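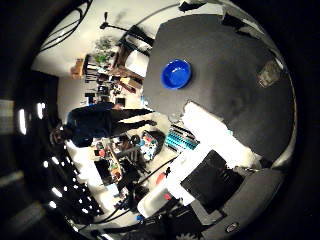

Blue bowl on the gray table, main workroom.

Sosasia Shared Workroom
Minutes of the members' meeting, 14 November 2023
Held in the front office, Pludulville

1. Opening
The meeting was opened at 6:30 p.m. by the chair. Eighteen members were present, which meets the quorum. Apologies were received from two members and noted.

2. Minutes of the last meeting
The August minutes were approved with one correction. Item 5 should have said that the sink trap was replaced, not cleaned.

3. Tables
There was a long discussion about the big dark gray table. Members like it for sorting and for laying things out, but the top shows smudges and looks dull where the light hits it. Two kinds of cleaner have been tried. The spray left streaks. Dish soap and a damp cloth did better and costs less.

Agreed: dish soap and a cloth at the end of each session. No scouring pads. The spray bottle goes to the storage closet until it is used up on the windows.

One member asked for a table cover. The quote from Nyberg was $68 and did not include delivery. The meeting thought this was too much for now. To be looked at again after the new year.

4. The blue bowl
The bright blue bowl stays on the gray table. It is for small things found at the end of a session — screws, caps, beads, loose keys. It is not for food or for cups. Anything in the bowl at the end of the month goes to the lost items drawer in the office, and after that it may be thrown out.

A suggestion to buy a second bowl for the other table was voted down. Members felt it would fill up and stay full.

5. The work table with the bottles and containers
The second work table is too crowded. Members reported having to move other people's bottles and containers before they could start anything. Some bottles have no label.

Agreed:
- Every bottle gets a label with the contents and the owner's initials.
- Unlabeled bottles will be set aside for two weeks and then taken to the county drop-off.
- Equipment that belongs to the room goes back on its shelf after use.
- Half of the table is to be kept clear at all times. Tape will mark the line.

The question of a new shelf unit was raised again. The Grakiden unit holds enough but is deeper than the wall space allows. Measurements to be taken again before anything is ordered.

6. Floor space
Items are being left on the floor beside the tables. Members are asked to keep a clear path on all sides. Bags go on the hooks by the door.

7. Money
The balance stands at $594 after the electric bill. The target for the spring is $1,000, to cover the shelf unit and the repainting of the back wall. Fees stay the same. Three members are behind and will be sent a reminder.

8. Other business
The side door sticks in cold weather. The landlord has been told once and will be told again in writing.
The kettle is to be descaled.
A request for later hours was held over to the next meeting.

The meeting closed at 7:50 p.m.

Recent documents
Minutes, August meeting
Workroom rules and opening hours
Fee schedule
Storage shelf request form
List of lost items
Cleaning rota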